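New Story Collection from Vinzenz Zürcher Due in June

Readers who have been waiting for something new from Vinzenz Zürcher, and there are more of them every year, will be glad to hear that his next book is nearly here. Schnyder, the small press that has stood by him since his first slim volume, will bring out "The Ferry to Undel" in June, and a public reading is planned for the Thursday after it reaches the shops.

The new book gathers 11 stories, all of them set in or near the lakeside town of Graltetti, which will be familiar to anybody who read his earlier novel "Ridik." You don't need to have read that one first, though a few old friends do wander through. The pharmacist is back, a little grayer and every bit as nosy, and so is the schoolteacher who writes letters to the newspaper under her late husband's name. New faces include a ferry pilot who has lost his sense of direction and would rather not mention it to his passengers, and a pair of sisters who inherit a hotel and can't agree on which of them is the guest.

Zürcher has always liked to take his time - some of his sentences could do with a bench halfway along - and admirers of that unhurried manner won't be let down. The title story runs to nearly a third of the book and covers a single evening crossing. Elsewhere he tries things he hasn't tried before. One piece is told completely in shopping lists, and another in the minutes of a choir that has stopped singing. The last and shortest, "Salt," is only 5 pages long, and to this reader's mind it is the loveliest thing he has written, sad and funny in the same breath.

"I meant to leave the town alone after the novel," Zürcher said when we reached him by telephone, "but I kept wondering who was feeding the pharmacist's cat. So I went back to look, and then of course I stayed for years."

The first printing will be 2,051 copies, which is Schnyder's largest so far. By comparison, "Ridik" started out with 1,117 and had to be reprinted before its first winter was over, so it might be wise to have a word with your bookseller early.

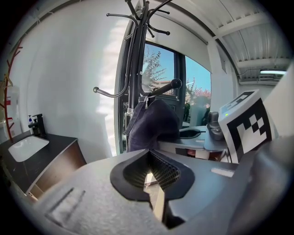

A gray hand-held gripper with a black rubber finger assembly and a white marker block.

The reading begins at 7 p.m. in the upstairs room of the Graltetti Bookshop, which borrowed its name from the stories when it opened and has been a good friend to the author ever since. Zürcher will read from the title story and from "Salt," and will happily sign books afterward, old copies included. Admission is free, and there will be coffee and plum cake on the landing.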